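**Frequency capping** is a setting in online advertising that limits how many times the same person is shown an advert within a set period. It is used in display, video and social media campaigns, and is normally set by the advertiser when a campaign is created.

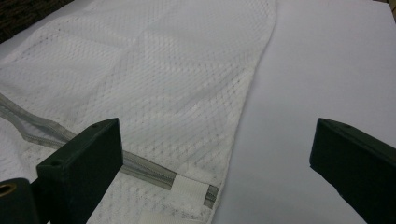
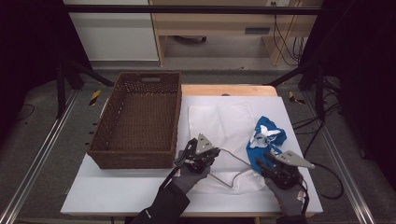

## How it works

A cap has two parts, a number of views and a length of time. A cap of 3 per day means that a person who has seen the advert three times will not be served it again until the next day. The ad server keeps the tally, using either a cookie stored in the browser or the account a person is logged in to. Tallies based on accounts are generally more reliable, as cookies can be deleted and do not follow a person from a phone to a laptop.

Caps may be set for a single advert, a group of adverts or a whole campaign. Where more than one applies, the strictest is usually followed.

## Use

Low caps are common in campaigns meant to reach new people. Higher caps are used for short promotions and for retargeting, where the audience has already visited the advertiser's site. With a small audience, a low cap can prevent a campaign from spending its full budget.

In a test run one October by the homeware retailer Jisdale, an audience of 2,000 past visitors was capped at 4 views per week. The advert reached 904 of them. The agency Wimico, which managed the account, later raised the cap for the retailer's seasonal sale.

## Limitations

A cap set on one platform has no effect on another, so a person may still see the same advert many times across several sites. Rosemarie Rathjen, a media buyer at Hagedorn, has argued that caps should be reviewed whenever the advert itself is changed. Some systems treat the cap as an average across the audience, and individual people may go over it.

## See also

- Retargeting
- Reach (advertising)
- Ad fatigue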